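Clorkthorpe Asks Whether a Table Needs a Hole in It
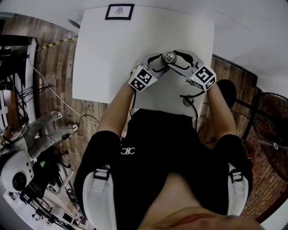
By Bořivoj Kuruc, Clorkthorpe press desk
For release in May

Clorkthorpe is putting its square white work table on sale this month, and we would like to keep the claims small. The top is white. There is a round gray grommet near one edge, and a cable can go through it to the floor.

Furniture makers have said for years that a grommet clears a desk. We have doubts. A black cable still has to hang somewhere, and a thin white one can still end up running across the floorboards. The hole helps with the first – it does nothing for the second.

"I was against it," said Oldřich Brabec, who drew the table. "I wanted a plain top. I still think people will mostly lose pens down it."

The top leaves room for both forearms and a small framed picture at the far edge. Whether that makes anyone work better, we can't say, and we would be wary of a brochure that did.

The table ships flat in 2 boxes. Orders placed through the Paulík showroom take 5 weeks. Quote item 2442.

Press contact: Bořivoj Kuruc, extension 1205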